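Starkirbridge walk-through, shelving and floor area
Checked by: Yupin Hemmin

Power strip off walkway — NO. White strip and cables on the floor in front of the robots.
Bags clear of floor — NO. Open black bag by the round side table.
Shelf loads under 18 kg — OK.
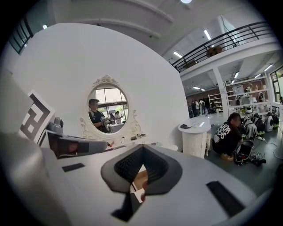 2 min read

Comment: four robots in a row, and a man crouching to do the floor-level work. I'll believe in automatic tidying when one of them coils a cable. Recheck Sunday.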